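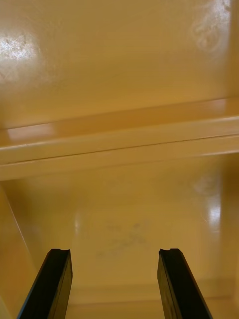

Issue 35

Plernatgate Awards Data - read me first

Hello, and thanks for downloading this. I'm Rosine Vasseur and I look after the Plernatgate data, which is a set of plain files listing every nomination and win at the Plernatgate choir and gospel music awards, as far back as I've been able to get hold of the programmes. I started it to settle an argument with my brother-in-law over a Male Voice shortlist (I lost) and then couldn't stop.

What you get

There are two main files. nominations.csv has one row per nomination, and artists.csv has one row per choir, soloist or group. You join them on artist_id. There's also a little file called renames.csv, for choirs that changed their name and carried on with the same singers, which happens far more often than you'd think!

This issue covers 123 ceremonies' worth of categories - sorry, that's how the organisers put it, and I've kept their wording in the notes column. What they mean is 123 separate category results. There are 91 artists in artists.csv, and 70 of those have at least one win.

Columns in nominations.csv

year - the year of the ceremony, which may be a year later than the recording
category_no - the number printed in the programme
category_name - exactly as printed, odd capitals and all
artist_id - see above
work - song or album title, blank for the artist categories
result - W for a win, N for a nomination, T for a tie
source - P for programme, R for radio broadcast, L for somebody's letter

Please don't rely on category_no across years. Gospel Duo swapped numbers with Best Arrangement one year and swapped back the next, and I've never found out why. Use category_name, tidied up however you like.
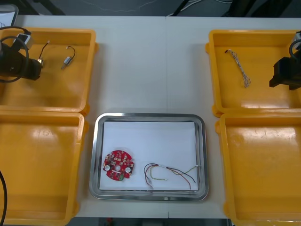

Ties and shared awards took up most of my January. Where two choirs shared a prize I used to give the win to whichever was read out first, which was plainly unfair, so each of them now has its own row with a T. If you find a tie I've missed, do send it in with a scan or a page number.

Names and spelling

I keep the accents. The Žukauskas Singers are in there as Žukauskas, with the proper letters, and if your spreadsheet turns them into soup then you need to open the file as UTF-8. There's an ascii_name column for people who'd sooner not fight with it. Wirnura is both a group and the title of their first album, so search on artist_id if you want one without the other. I've had two emails about that already, both very polite.

Dudbridge Community Choir and Dudbridge Voices are different outfits. They share a hall and, for one season, an alto section. Please don't merge them, they do mind.

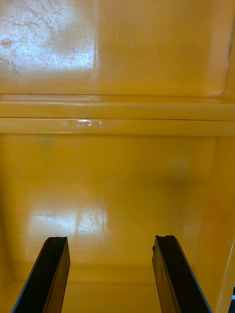 Does a nomination count if the choir withdrew before the ceremony?
It counts if the name was printed in the programme. I mark it N and put "withdrawn" in the notes, so you can filter those rows out if your own sums need it.

What's missing

The early years are patchy. I have the winners for nearly all of them but often no shortlists, so please be careful with anything like "most nominated without winning". The New Artist category is the worst, as it was voted for on the night for a while and nothing was printed. I've only got the radio recordings for those, and the presenter had a cold.

I've left out the lifetime awards altogether. They weren't contested, and there was never a nomination stage to record. If enough of you want them I'll make a separate file.

Changes since the last issue

- Ties now have a row each
- Fixed three album titles that had gone into the category column
- Added renames.csv
- Took out a soprano who was in twice, once under her married name

Using it

Use it for whatever you like, including radio quizzes, programme notes and winning arguments. A mention of "Plernatgate Awards Data" and the issue number is all I ask. Big thanks to Saulius Raudsepp, who lent me his whole shelf of programmes and checked the Best Arrangement rows against his own diaries - any mistakes left over are mine.

Last updated Feb 20, 2025. Corrections are very welcome, and it helps a lot if you put the year and the category name in the subject line.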